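Looking after the hand grippers

From the workshop pages, 16 Jul 2025

Colleen Ouellet asked me back in February if I would write something for the newsletter about how we keep the hand grippers in working order, and I said yes, of course, and then did what I usually do with these things. She has been very patient. So, Colleen, here you are, and for everyone else I hope there is something useful in it, especially those of you who take a tool home and only see me when it comes back rattling.

We have 9 of them in use at Keltcombe now, and every one has its own temper. Number 3 has been stiff on the left side since the day it was put together (Riet Van Wijk has had it apart more often than I have, and she swears it is getting better). The others behave if you give them ten quiet minutes at the start of the day. I know ten minutes sounds like a lot when you are itching to get going, but please do take them.

Start with the pads. Wipe both with a barely damp cloth and let them dry before you do anything else. Fluff from towels and knitted things gets down into the texture, and once it is packed in there the pad slides on plastic wrapping like a shoe on a polished floor. An old soft toothbrush gets it out. Please don't use anything with alcohol in it. We lost two good pairs that way over the winter, and the backing came away at the corners before anyone noticed.

Then the pivots. Open and close the fingers slowly, with nothing between them, and feel for any catch. I like to do it with my eyes closed, which makes Mohit Pal laugh, but you do feel more that way. If one side lags behind the other, look at the round pivots on the linkage before you blame anything further back. A hair or a bit of thread wound around a pivot is the usual culprit. Tweezers, a little patience, and then one small drop of the light oil from the Dreletti bottle, wiped off again straight away. If the oil gets onto a pad you are back to step one, as I have been myself on many a morning!

The bracket screw comes next. Snug is plenty. If you can see the bracket move when you wiggle it, give the screw a quarter turn and try again, and if it keeps working loose, send the whole thing in and let us put a new screw in for you.

Last of all comes the spread check, and it is the one people skip. Open the fingers as wide as they will go over the table you plan to work at and look at both pads together. They should lean in toward each other at the same sort of angle, left and right. If one stands up straighter than its partner, there is play in that linkage, and it will only get worse by the afternoon. 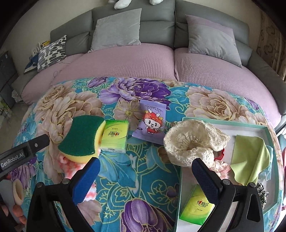
Omprakash Bhardwaj

The pads are spread wide apart over a flowered tablecloth, and this is the moment to stop and compare the two sides. I would much sooner you did it at the table you will be using, with the sponge and the tissues and the scrunchies and whatever else already laid out, than on a bare bench. You get a feel for the room you have, and you find out early if a finger is going to snag on the rim of a box.

A word about soft things while I am at it. Gathered fabric and fluffy cloths shed more than you would think, so if you have a table with plenty of those on it, give the pads another wipe halfway through. Sponges are kinder, although the scouring side does wear the texture down in time.

Spare pads are in the Cozma drawers by the back door, bottom row, and the small screws are in the tin on top. Write down what you take, please, as the last order was for 55 pads and I would like to know where they went. If you get stuck, call the workshop on extension 668. Hrvoje Gashi picks up most mornings and I am there after lunch.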